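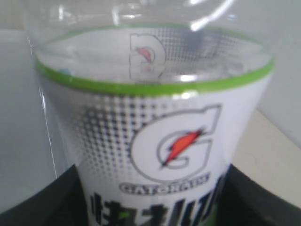

A photograph of the market place at Flenham has been shared widely since May, and several readers have asked me to comment on it. The picture shows a crowd outside the Buckley corn exchange. Near the left-hand side stands a woman holding a small dark object to her ear. The caption supplied with most copies states that she is using a mobile telephone, 39 years before such a thing could be bought.

I first saw the claim on a discussion board where it had drawn more than 600 replies. A good many of these accepted it. Others proposed a hearing aid, a folded glove or a purse, and 2 correspondents maintained that the entire print was a forgery.

I have since examined a copy at the Dusine reading room, where the original negative is kept. The print is genuine. It was made for a trade directory published by Wunmont, which issued 1000 copies and gave the picture half a page. In the directory the object is a good deal clearer than in the version online, which has been enlarged and sharpened several times over — each time with some loss of detail. 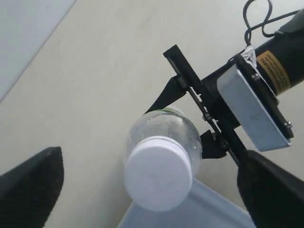
On the directory page a strap can be made out below the woman's hand. It runs to her elbow and ends in a buckle. I am satisfied that she is holding a small handbag against the side of her hat, and the flags on the exchange roof suggest a strong wind.

Readers are welcome to disagree. The reading room will produce the directory on request, although the negative itself may be seen only by appointment. I would ask that anyone posting the picture again use the directory version and give the page number, which is missing from every copy I have found online. Comments on this post remain open until the end of the month.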